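02/06/2024

For our term project we were asked to pick a robot kit that a school could buy off the shelf, live with it for a while, and write down whether we would tell another class to get one. We chose the Fliketti arm from Bondo, mostly because it comes with a color sorting exercise and we liked the idea of starting with a job anybody can understand. The blue blocks belong in the blue-rimmed dish, the red ones in the red-rimmed dish, and the tray with the black mat is where a round begins.

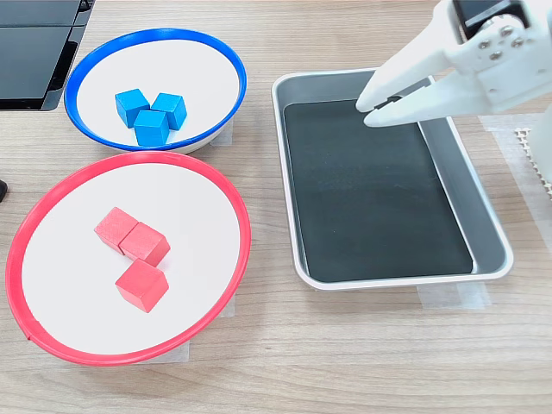
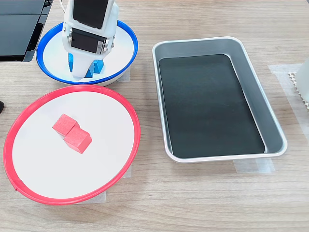

Setting up took us two afternoons, which is longer than the booklet promises, but a good part of that was our own fault (we skipped the page about leveling the base and had to go back to it). The booklet itself is friendly and well drawn, and the chapter on teaching the arm its positions is the best thing in the box. You guide the arm to a spot, save it, give it a name, and go on to the next one — that really is all there is to it, and it made us feel much cleverer than we were!

We were less happy with the software, which is called Hukulden and has to be installed separately. It forgot our saved positions on 2 occasions in February, both times after an update, and we ended up keeping a copy in a notebook. The help pages are thin, too. A reply from the support desk at Szűcs, the shop we ordered from, came the next morning and was kind and clear, so we want to give them credit for that.

For the report we ran the sorting exercise 12 times with the speed set to low. Our main lesson was to tape everything down before teaching the positions, as a dish that slides even a little throws off every point saved after it. We would love to see a proper base plate with marked places included in the next version of the kit.

Would we recommend it? For a class with a patient teacher and a free table, yes, and warmly. For a club that meets once a week and has to pack up each time, we would wait until the software has settled down a bit.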